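Minutes, tenants' and shopkeepers' meeting on the Trerncombe parking plan
Upstairs room, Saturday, 10:15 start

Quorum met. Last month's minutes approved after the word "agreed" was changed to "heard" in item 4.
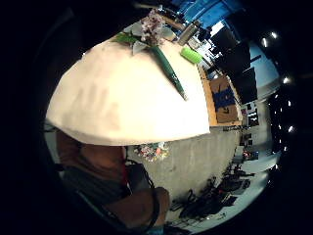
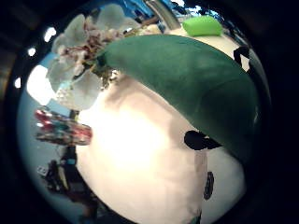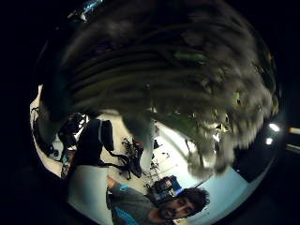
Pale flowers in the first two; something dark and shaggy in the third.

**Aušra Lukoševičius**, recording secretary

## 1. Prurna's presentation

Tõnu Avotiņš spoke for Prurna, the company that wants to run paid parking on both sides of the square and in the lot behind the old Dalsgaard building. He had slides. The handout matched the slides except for page two, where the handout has the fee starting at 8 a.m. and the slide has 9. Mr. Avotiņš said the slide is right. I have asked for that in writing.

The main points as presented:

- 272 spaces would be metered, all by phone app.
- Residents get one free permit per household. A second permit is paid, price to be set later.
- The first 6 months are called a trial.
- Prurna pays for signs and striping. The town gets a share of the income "after costs."

Asked who decides what counts as a cost, Mr. Avotiņš said the contract would cover it. Asked if we could see the contract, he said there is a draft. Asked again, he said he would check.

## 2. Questions from the floor

**The survey.** The handout says most shoppers support paid parking. The owner of the shoe repair wanted to know where the shoppers were found. The answer was that they were asked in the Riritz app, which people use to pay for parking in other towns. Several people pointed out that anyone who has the app already pays for parking. Mr. Avotiņš agreed this was "a fair comment." The survey stays in the handout.

**Turnover.** The claim is that each space would serve more cars per day once it costs money. It may be so. The number given for how often the spaces turn over now came from one count, done in December. I would not judge the square by December, and I said so. No second count is planned before the vote.

**People without smartphones.** There would be a number to call. The hours for the number were not known.

**Tickets.** Fines go to Prurna first and are shared later. Appeals also go to Prurna. A resident of the north side asked if that meant the company hears complaints about itself. Mr. Avotiņš said there is a separate team.

**The trial.** What would make the trial a failure? This was asked three different ways. The nearest thing to an answer was that the results would be reviewed with the town. I have marked this as not answered.

**Deliveries.** Bakery and hardware store both get trucks before 8. Loading zones are not on the map. He said they can be added. The map is labeled final.

## 3. Discussion after Mr. Avotiņš left (11:20)

Not everyone was against it. The pharmacy says its customers circle the block and give up, and that something has to change. Two residents of the square said cars are left for days outside their doors and they would gladly see a fee. The secretary notes that the town already has a two-hour limit and has not been enforcing it. Enforcing it for a while would cost less than any of this and would tell us more.

There was a long exchange on whether the town can get out of the deal after the trial. The handout says "either side may end the arrangement with notice." It doesn't say how much notice, or who pays to take the signs down. One member believed there was a removal charge in the deal Prurna made in another town, but did not have it on paper, so it is recorded only as a thing to ask.

A member asked what our group's own position is. We don't have one. A motion to oppose the plan outright was made and failed for lack of a second. A motion to hold any position until we see the draft contract passed with 3 against.

## 4. Money

Balance is just over 2,000 dollars. Request to spend part of it on a lawyer to read the contract. Put off, as there is no contract to read. The request for new folding chairs was put off too, for the fourth time.

## 5. Actions

- Secretary to write to Prurna for the draft contract, the corrected start time, the phone line hours, and the full survey questions.
- Secretary to ask the town clerk how many two-hour tickets were written last year.
- Shoe repair and pharmacy to do a count of the square on an ordinary weekday, morning and afternoon, and keep the sheets.
- Hardware store to send in delivery times, bakery the same.

## 6. Other business

The drain at the low corner of the lot is still blocked. Prurna's map shows four parking spaces on top of it.

Next meeting same room. Date depends on when the contract arrives, or if it does.

Closed 12:05.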